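Container Loading and Receiving Checklist, with Comments
For small importers, their warehouse people and anybody standing in for them

This is the list we use at the Durkstead yard when a box comes in and again when it goes back out. It has grown over the years, mostly by people writing in the margins, and I have left a good many of those notes in since they are often more use than the line they belong to. Print it, take it out to the dock on a clipboard, and fill it in with a pen. Please don't fill it in afterward from memory over coffee. I have done that myself and I was sorry.

Part A. Before the doors are opened

1. Container number matches the bill of lading, all characters including the check digit.
OK / Not OK
Comment: Read it aloud to a second person. On one Kodley shipment two digits were swapped on the paperwork, and we spent a whole Saturday on the phone with the line.

2. Seal number matches, seal intact, photo taken before cutting.
OK / Not OK
Comment: Take the photo close enough to read the number, then step back and take another showing the whole door. Keep the cut seal in a bag taped to this sheet.

3. Outside walls, roof rails and corner castings looked over for dents, holes and fresh patches.
OK / Not OK
Comment: Old rust is old rust. Bright metal is what you write down.

4. Wheels chocked, trailer brakes set, driver out of the cab and the keys on the hook.
OK / Not OK
Comment: I know the driver has somewhere to be. Keys on the hook anyway, please.

5. Landing gear or trailer stand down if the tractor has gone.
OK / Not OK / Does not apply
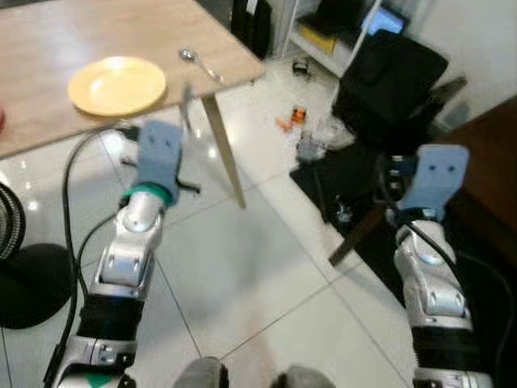
Part B. Opening up and looking at the load

Opening the doors is the part where I want everybody to slow down, because freight that was snug in April in one port can be leaning hard on the doors by the time it gets to you. Open the right-hand door a few inches with the safety strap on, look, and only then go further. Lighting matters a good deal more than people expect. If your receiving area has a glossy floor like those big white tiles with the bright patches of light on them, walk to both sides before you decide there is no water on it, as shine and wet look very much the same from one spot. And if your dock is plain concrete, use a flashlight held low.

6. Safety strap in place, nobody standing in the swing of the doors.
OK / Not OK

7. Air checked or container left open to vent before anyone goes in.
OK / Not OK
Comment: Look for a fumigation sticker. If there is one and you have no clearance paper, the doors go shut again and you call the office. There is no hurry on earth worth going in.

8. Floor of the container dry, no staining, no smell.
OK / Not OK
Comment: A smell counts. Write what it smelled like in your own words, "basement" is fine.

9. Cargo standing as it was packed, no leaning, no crushed bottom rows.
OK / Not OK
Comment: If it leans, stop and take photos before a single carton is moved. The surveyor for the Charbonneau claim asked for exactly those pictures, and we had them only by luck.

10. Air bags, straps and blocking in place.
OK / Not OK
Comment: Let the bags down slowly. Don't stab them, however tempting.

Part C. Counting and checking

11. Carton count against the packing list.
Expected: ______ Counted: ______
Comment: Count by pallet and write each one down as you go. The Ulitz order was listed as 2,592 cartons and we counted 2,314, and it was the pallet-by-pallet sheet that settled the matter, since we could show what came off and in what order.

12. Cartons opened for a look inside, at least 2 per product line.
OK / Not OK
Comment: Choose them yourself, one from near the doors and one from deep in the nose. Don't take the one that is handed to you.

13. Country of origin marks present and easy to read.
OK / Not OK
Comment: Customs can ask about this long after the goods are on your shelves.

14. Wood packaging stamped.
OK / Not OK / No wood packaging
Comment: Every pallet, every brace. One loose unstamped board can hold up the lot.

15. Damaged cartons set apart, labeled and noted on the delivery receipt before signing.
OK / Not OK
Comment: "Subject to inspection" is weak. Write the number of cartons and what is wrong with them.
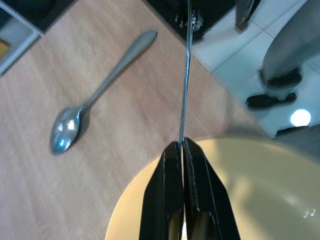
Pylyp Chornovol wrote back after the last version went out that item 15 ought to come before the count, as by the time his crew has finished counting, the driver is already asking for a signature and the damaged cartons have been stacked in with the good ones. He would also like a line for the time the doors were opened. I think he is right on both and I have added the time below. The order of the items I have left alone for now, only so that the numbers still agree with the older sheets in the binder, but do set the bad cartons aside as you come to them.

Part D. Sending the box back

16. Container swept, all nails, straps and tape removed.
OK / Not OK
Comment: Cleaning charges turn up weeks later and are a misery to argue.

17. Old hazard placards taken off.
OK / Not OK / None

18. Photos of the empty inside, all walls, floor and ceiling.
OK / Not OK

19. Empty return booked within 96 hours of arrival, or the longer free time in your contract.
OK / Not OK
Comment: Look up your own contract, as ours may be shorter than yours. Write the deadline in large figures at the top of the sheet.

Time doors opened: ______
Time unloading finished: ______
Driver's name: ______
Checked by: ______
Second person: ______

Anything else worth writing down (use the back, and please write so the next person can read it):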